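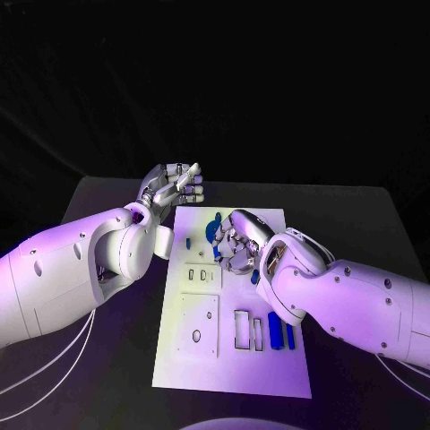 Why do some pegs fit a hole when others don't?

A peg fits when its shape matches the hole and it is a tiny bit smaller than the hole. If it is too wide, it won't go in. If it is much too thin, it goes in but wobbles.

People who build things call this tiny difference in size clearance. A sheet of printer paper is thinner than most people guess, but a gap that small can decide whether a peg slides in or gets stuck.

Shape matters too. A round peg is the easiest kind to place, as you can turn it any way you like and it still matches a round hole. An oval peg has to be turned so its long side lines up with the long side of the hole. There are only two ways to do that - try it with an oval lid at home. 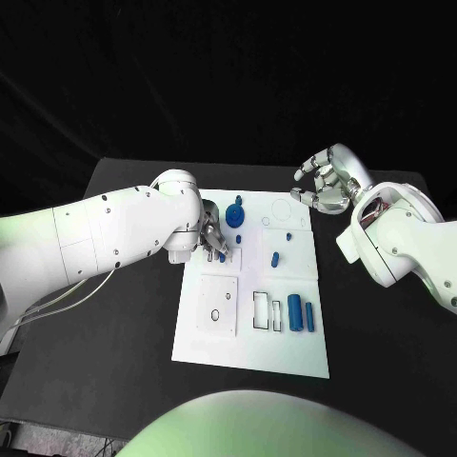
Hanna Hladun
Puzzle and games writer, Grorano Kids

Shape boards often have outlines printed on them. An outline shows where a piece belongs, even when there is no hole to drop it into. You might see a large circle, a small circle, an oval or a tall rectangle. Blue pieces on a white board are easy to spot, and that helps when the pegs are small.

A gear is a wheel with teeth around its rim. The part in the middle is the hub. When the teeth of two gears meet, turning one turns the other, and the second gear spins the opposite way.

Make your own board

You will need stiff cardboard, a pencil, scissors and 5 small objects from around the house, such as a glue stick, a bottle cap or an eraser.

Stand each object on the cardboard and trace around it. Colour the outlines if you like. Mix up the objects, then put each one back on its own shape.

For a harder game, ask an adult to cut out the shapes. If an object sticks, trim the hole a little and try again.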